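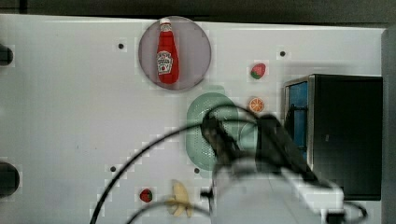 Drornholm : la ludothèque Kevum rouvre son coin cuisine

Les habitués de la ludothèque Kevum l'attendaient depuis le printemps, et certains enfants avaient pris l'habitude de demander des nouvelles à chaque passage : le coin cuisine est de nouveau ouvert, dans la petite salle qui donne sur la cour, avec des tables blanches, des étagères basses et de quoi préparer bien des repas imaginaires. La réouverture s'est faite en juin, un après-midi de grosse chaleur, et il a fallu sortir des chaises supplémentaires parce que les grands-parents étaient venus en nombre.

L'ancien coin cuisine avait bien vécu. Le parquet se soulevait près du radiateur, les portes des petits meubles ne fermaient plus, et une bonne partie de la dînette avait disparu au fil des années, sans doute au fond des poches et des cartables. Les travaux ont coûté 3000 euros, réunis en partie grâce à la brocante de la rue Rezende, où les familles du quartier ont vendu des livres, des puzzles et une quantité de gâteaux au yaourt dont on parle encore.

Adi Chin, qui anime les ateliers des petits, a tenu à ce que l'on retrouve dans la salle des choses que les enfants voient à la maison. On y joue donc avec une bouteille de ketchup rouge à bouchon blanc, une passoire vert clair, une assiette ronde d'un mauve très pâle, et un appareil noir qui tient du four ou du micro-ondes selon l'humeur du cuisinier. Côté fruits, la fraise avec ses feuilles vertes et la tranche d'orange ont déjà leurs partisans - la fraise surtout, qu'il faut parfois négocier longuement avant de pouvoir la servir à quelqu'un d'autre.

« On me commande des plats que je n'aurais jamais osé inventer », raconte Adi Chin. « De la fraise au ketchup, j'en ai mangé quatre portions le premier jour, et j'ai dû dire que c'était délicieux à chaque fois. Quand j'ai demandé un dessert, on m'a répondu que le restaurant était fermé. »

Les ateliers réunissent 11 enfants au maximum, à partir de 3 ans, et durent 30 minutes pour les plus jeunes, un peu davantage pour ceux qui ne veulent vraiment plus partir. On y apprend à mettre la table, à trier les aliments, à attendre son tour devant le four, à dire ce que l'on aime et ce que l'on n'aime pas. Les parents peuvent rester, s'asseoir et se faire servir, ou profiter du moment pour choisir des jeux à emprunter dans la grande salle. Le rangement fait partie de la séance, avec une chanson que les enfants connaissent maintenant mieux que les adultes.

La boutique Vokow, installée deux portes plus loin, a offert les bacs de rangement et des tabliers à la taille des petits. Les premiers essayages ont donné lieu à quelques fous rires, les cordons faisant deux fois le tour de la taille des plus menus. Il reste encore à poser des patères près de l'entrée et à repeindre le mur du fond, pour lequel les enfants ont été consultés (le jaune est en tête, suivi d'un violet défendu avec beaucoup d'énergie par un petit groupe d'irréductibles).

La ludothèque cherche par ailleurs de la dînette en bon état pour compléter ses étagères : légumes, couverts, casseroles, petits pots, tout ce qui dort dans les placards une fois les enfants devenus grands. Les dons se déposent à l'accueil aux heures d'ouverture, de préférence propres et dans un sac fermé. Pour les ateliers, l'inscription se fait sur place, auprès d'Adi Chin, ou par téléphone le matin. Un goûter est prévu dans la cour avant les vacances, et chacun peut apporter quelque chose à partager.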